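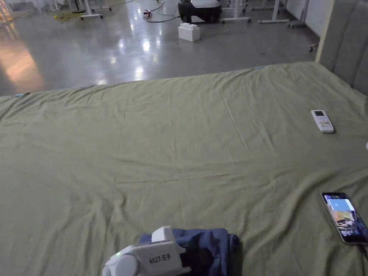 Demonstration gathering (hand-held)

Demonstration gathering is the business of collecting worked examples of a task so that a learning system can pick up how to do it. In the hand-held kind, a person does the task while holding a gripper shaped like the one a robot would use, and the movements are recorded. I've been keeping this entry for the Clondside handbook for a good while now, so forgive me if it wanders off into my own opinions. Corrections are welcome, as ever!

What it is

The older way of getting examples was to drive a real robot by remote control, and I did my share of that. It's slow, it's tiring, and you spend half the morning learning to work the controls before you get a single usable fold out of it. With a hand-held gripper you skip the robot altogether during collection. You squeeze, the fingers close, you lift the sleeve, you put it down somewhere sensible (or not so sensible, we'll come to that). What gets saved is a view of the work, the path of the hand and how far open the fingers were at each moment.

One run through a task, from start to finish, is called an episode. Some people say "demo" or "take", and at Staltel they say "pass", which confused me no end when I first shared files with them. I'll stick to episode.

Left and right

Grippers used in pairs have to be told apart, both by the person holding them and by whatever reads the files later. The usual answer is a printed label with a kit number and a side. Ours are in Chinese, so 左手 is the left hand and 右手 would be the right, and after a week you stop reading them and just know. The kit number matters as well. If one gripper turns out to have been badly set up, you want to find every episode it was used for without opening the lot.

Swapping left for right is the mistake everybody makes once. I made it with 200 episodes of towel work and only noticed when the replay had the two arms crossing like someone hugging themselves. You can sometimes put it right afterwards by swapping the two tracks, but not if the starting positions were logged separately, and mine were.

Beds, tables and floors

Cloth work is commonly done on a table, a bed or a padded bench. I like a bed best, and I'll argue for it with anyone. It's wide, it gives a little when you press on it, and a garment laid on a fitted sheet behaves much more as it would in a home than it does on a slick tabletop. The give does cause bother, mind you. Press too hard and the fingers sink in and pick up a pinch of sheet together with the shirt, and then the whole lot comes up in a tent.

The colour of the sheet makes a difference too. Something plain that stands apart from the clothes is easiest to start with. Dark on dark is miserable for the camera and not much fun for the person either. Later on you do want some of the miserable ones in the set, or the system will be lost the first time it meets a black sock on a brown blanket.

Small everyday things on the same surface, such as a remote control or a phone, are often treated as part of the setting. Opinions vary here. Tymofii Nechyporuk, whose notes on cloth handling I lean on a great deal, wants them moved between episodes so that the system doesn't come to treat one particular object as a signpost. I think he's right, though I'm lazier about it than he is. A lit phone screen is a case of its own, as the bright patch changes from one moment to the next and can pull attention away from the cloth.

How an episode goes

There's no single rule, but most groups I know keep to something like this. The hands begin from a resting position. The person waits for the light on the gripper to show what it ought to (check your own kit's sheet, they don't all mean the same thing by green). The task is done at a steady pace, without stopping to think in mid-air. Then the hands go back to rest and the recording is closed.

Pace is harder than it sounds. New people go painfully slowly, as though the gripper might go off. After an hour or two they speed up and start flicking things about, which looks very slick and is nearly useless, as the cloth is doing half the work by itself. I ask for the speed you'd use if you were folding and listening to the radio.

Fumbles are a matter of long argument. If you drop a corner and pick it up again, is that a bad episode or a good one? The Palamarchuk guidelines, which plenty of us started from, said to throw it out. I keep it, provided the recovery is clean, and I tag it. A system that has only ever seen perfect folds has no idea what to do with a dropped corner, and it will drop corners.

Variety

Numbers get quoted a lot, and I'd be careful with them. My first navy shirt set had 409 episodes in it and worked worse than a later one of less than half the size, for the plain reason that I'd started every single fold from the same neat little heap. For the later one I used 7 garments and 4 ways of dropping them, and moved where I stood as well. Much more bother, much better result.

Things worth changing include the garment, how crumpled it is to begin with, where on the bed it sits, the light, and the person. People fold differently! My own habit of tucking the sleeve in last went straight into everything I collected, and it took another pair of hands to water it down.

Polished floors and overhead lamps deserve a mention. Bright streaks on the floor shift about as the wearer's head moves, and they can upset the software that works out where the camera is. Some groups put rugs down. I've mostly left the shine alone and made sure there's enough fixed stuff in view for the software to hold on to.

Checking and keeping

Episodes are normally looked over before anyone trains on them. I play them back at double speed and look for the track jumping, fingers that read as open when they're plainly shut, and takes that end before the cloth is let go. Kaltance, the little checking tool we use at Clondside, catches the first two and is hopeless at the third.

Notes should be written at the time. I put down the kit number, the side, the garment and anything odd, in a dull fixed order, and I've never once regretted it. The February sets have no notes at all for the afternoons, and I still get asked about them.

See also: Cloth handling; Remote driving; Replay; Kit numbering; Resting position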